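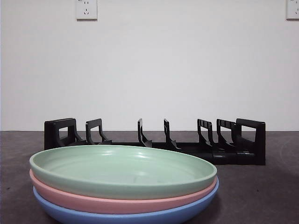
Green, pink and blue plates with the dish rack at our Bekport workspace.

FOR IMMEDIATE RELEASE

Limex opens its Skadness plate-racking recordings to outside teams

BEKPORT, November. I've been waiting months to write this one! Starting this month, Skadness, our collection of robot dish-racking recordings, is open to any research group or small shop that wants to train on it. You sign a two-page agreement, we send you a download link, and off you go.

The first release has 1,152 recorded runs, all of them guided by a person (me included, and my early ones are pretty wobbly). Each run comes with camera video, the arm's joint readings and the open and close signal for the gripper. We kept 435 runs where the operator missed a slot or had to try again, and marked them so you can use them or skip them. Our own model got noticeably better at lining up with a slot once we let it see those, so please don't throw them out before you've tried!

Why plates? I get asked this a lot. A plate is wide and thin, you have to grab it by the rim, and then it has to go down into a narrow slot at a tilt. People do it while talking on the phone. For a learning system it's a whole lot of small decisions in a row, and the only way we know to teach them is to show plenty of examples.

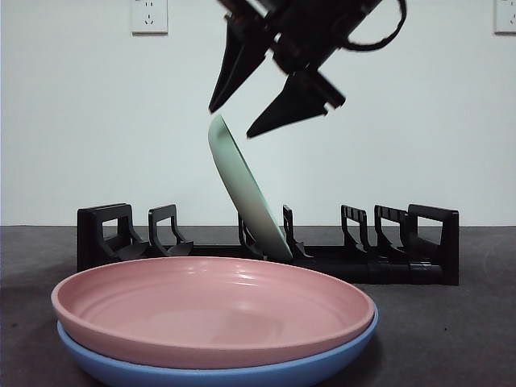 The gripper open above the green plate in the rack, with the pink and blue plates still stacked.

Our partners at Biswas built the review software, and I can't say enough good things about it. You can scrub through a run, flag the moment the fingers let go, and add a note for whoever checks it next. Every run in the release was looked at by 2 reviewers, and when they disagreed we went back to the video together (there were some long afternoons, and a lot of coffee).

Bowls and mugs come next. We're already recording bowls, and almost everything we learned about rims is having to be learned over again.

To ask for access or set up a visit to the Bekport workspace, write to the Skadness desk at Limex. I read all the mail myself, so give me a day or so to get back to you.

###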